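Careers > Robotics > Test & Reliability

Fault Investigation Technician, two-arm packing cell
Posted 09/06/2023 by Eldana Tilahun

Skinditz is hiring two technicians for its Drekside site. In January a gripper on the Beyene packing cell failed to release when the stop button was pressed. One operator had a bruised hand. The cell has been limited to slow speed ever since, and we have 2,798 logged cycles that need to be gone through.
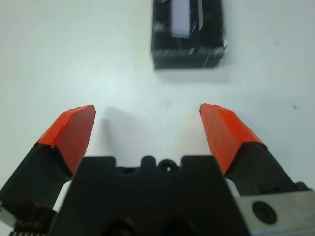
What you will do

Run the box and tray task at slow speed and record every missed grip, late release and dropped part. Each arm has a two-finger gripper with red tips.

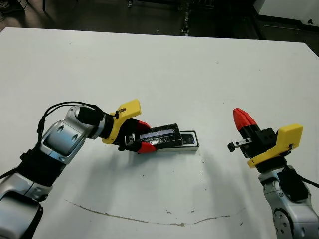
You will also compare your notes with the controller log and write up each fault the same day. Shifts are five hours. You will report to Abenezer Seyoum, who has the final say on when the cell goes back to full speed.

- Check finger closing and opening before each shift.
- Keep hands off the table while the arms are powered.

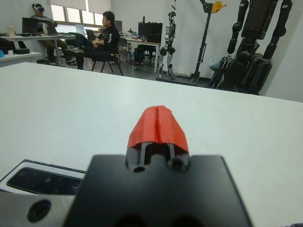
What we ask for

- Three years of work with robot arms or similar machines
- Able to read a wiring diagram
- Clear written English
- Lockout training, or willing to take it in your first week

Knowledge of Dastance logging software helps but is not required.

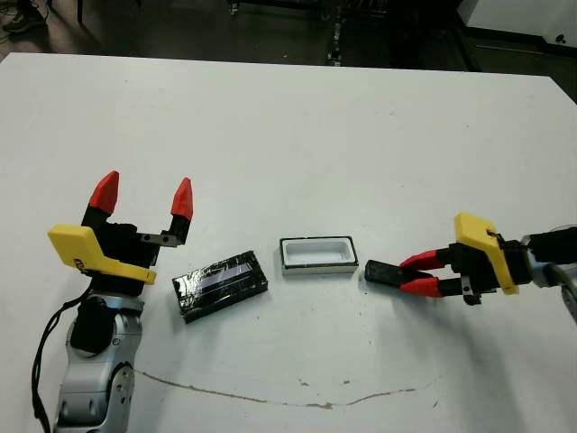
Two-arm task with black box and white tray, Drekside.

To apply, send a resume and one fault report you have written to Eldana Tilahun. Remove customer names first.

© Skinditz. All rights reserved. | Contact | Back to top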